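**Ticket 640: label printer in Rustwood stockroom skips every second label**

Opened by: Merike Urbonaitė
Assigned to: Saulius Hunt
Site: Rustwood
Status: Closed, one follow-up open
Priority: Normal

**Reported problem**

The shelf label printer in the stockroom prints one good label, feeds a blank, prints another good one, feeds a blank. It started after the weekly roll change. Jobs sent from the Nallport inventory screen and from the front desk both do it. The self-test page does it too. No error light. Merike has turned it off and on twice and tried a second roll from the same box.

We need shelf labels for the April recount, so staff are peeling the good ones off and throwing the blanks away for now.

**Log**

*9:10, Saulius*
Called Merike. Confirmed the self-test page also skips, so I'm leaving the Nallport side alone for the moment. Asked her to read the part number on the roll. It ends in 352. The old rolls ended in 80. Asked her to keep one of each.

*9:40, Saulius*
Looked up both in the supply list. The 80 roll is gap stock: a small space between labels and nothing on the back. The 352 roll is black mark stock, with a printed bar on the back of the liner. The printer is set to look for gaps. On the 352 liner the gap is narrower than on the old one, and I think the sensor misses it every other time.

*10:05, Merike*
I can see the black bars on the back of the new roll. The old one is plain. The boxes look the same from outside apart from the number.

*10:20, Saulius*
Changed media type from Gap to Mark in the printer's web page. Saved, asked Merike to run a calibration (hold Feed until it blinks twice, then let go). It fed several labels and stopped with a red light. Power cycled. Same result.

*10:50, Saulius*
Checked the manual. The mark sensor on this model is movable. It sits on a slide under the media path and ships in the center. The bars on our liner are at the left side, so the sensor never passes over them. Sent Merike the page with the diagram.

*11:15, Merike*
Found the slide. It was stiff. Moved it left until the little arrow lined up with the bars. Calibration finished this time with a green light. Self-test is good, no blanks. Printed 8 labels from Nallport. All 8 came out, but the text is too low and the bottom line of the barcode number is clipped.

*11:30, Saulius*
The top-of-form offset is still the one we used for gap stock. Reset it to zero and had Merike print again. Text is centered now. She scanned three with the handheld and all three opened the right item.

*1:45, Ona Šimkus (Purchasing)*
The 352 rolls were a substitution from Drekel. Ours were out of stock and the order form had "accept equivalent" checked. I have unchecked it. We have one full case of the 352 left. Do you want it returned?

*2:00, Saulius*
Keep it. The printer runs fine on it now. If we go back to the 80 rolls, the media type has to be changed back to Gap and calibration run again. The sensor slide should go back to center as well, otherwise it may look at the edge of the liner.

*2:25, Suha Nassar*
Can that go on a card by the printer? The evening shift changes rolls too and they don't read tickets.

*2:40, Merike*
Card is up. Text of it:

1. Read the number on the roll.
2. Ends in 352: slide left, media type Mark.
3. Ends in 80: slide center, media type Gap.
4. Hold Feed until two blinks. Wait for green.
5. Print one label and check that the whole barcode number shows.

**Cause**

Supplier substituted black mark labels for gap labels. Printer was set for gap stock, with the mark sensor in the center position.

**Fix**

Media type set to Mark, sensor moved left, calibrated, top-of-form offset reset to zero. No parts replaced and no change made in Nallport.

**Follow-up**

Spyros Stojanovska reports the same model at the Paju site is still on the 80 rolls and working. Ona is checking whether any of the substituted stock went there. If it did, Spyros will set those rolls aside until I can walk him through the slide. Leaving that item open under my name. The card text is saved in the shared folder under Printers, so Paju can print its own copy.

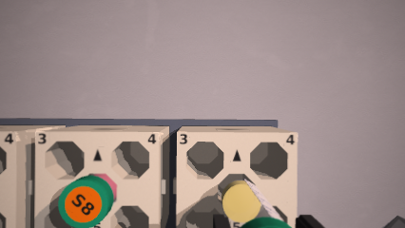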